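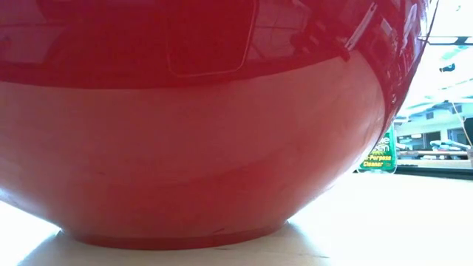 RERNAU, 3 July 2022 — Ciletano, the family-owned housewares company, will open its first outlet store in the former Palamarchuk furniture building on the south side of Rernau this fall. The store will sell discontinued colors, end-of-season tableware and kitchen items at reduced prices, along with a small selection from the current catalog.

The company signed the lease in March. Work on the roof and loading area is finished, and the sales floor is being rewired. The outlet will employ 27 people, most of them full time. Hiring starts next month, and applications will be taken at the Ciletano office and online.

"We have sold our overstock out of the warehouse door for years, and people had to know when to come," said Athina Tsolakis, managing director of Ciletano. "Now they can come any day we are open, park close to the entrance and see everything on a shelf."

Shoppers will find mixing and serving bowls, dinner plates, storage jars, table linens and bakeware. Prices on discontinued lines will be up to 60 percent below the regular price. Stock will change often, and the store will not hold items or take phone orders.

The building has been vacant since Palamarchuk moved its showroom out of town. Ciletano is keeping the large front windows and the original stair, and is adding an elevator, new restrooms and 119 parking spaces behind the building. The contractor is Corkura, which also built the company's warehouse.

"The structure was in better shape than we expected, apart from the drains," said Orest Chornovol, project manager at Corkura. "The drains added three weeks."

Opening weekend will include a sale on seconds — pieces with minor marks in the finish — and the first 1,000 customers will receive a cotton dish towel. The opening date and store hours will be announced once the final inspection is scheduled.

Ciletano's existing store downtown will stay open with its current hours and staff. Gift cards and store credit will be accepted at both locations.

Media contact: Tatiana Murín, Ciletano press office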